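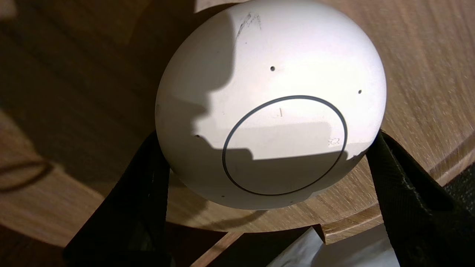
Figure 1. Wrist camera view of the two-finger gripper holding the white sphere at the table.

3.2 Grasping under uneven light

The Nurmi project examined whether a policy trained from wrist camera images alone could grasp a smooth, round object when shadows fell across it. Demonstrations were recorded at the Wirnanberg laboratory in August by Sointu Vainio and Shaohua Shi. The training set held 365 demonstrations, divided among 4 lighting conditions.

In Figure 1 a stepped shadow covers the left and lower parts of the sphere, while the right side is bright. Edges of this kind were a concern, as the baseline model often placed the centre of the object too far toward the lit side.

Random shadow shapes were therefore added to the training images. Failed grasps fell from 29 to 2 over the same set of test trials. Fingertip colour was left unchanged.

The result applies to one gripper and one table height. Further trials with coloured objects are planned at Fevholm under the supervision of Rosalía Pacheco.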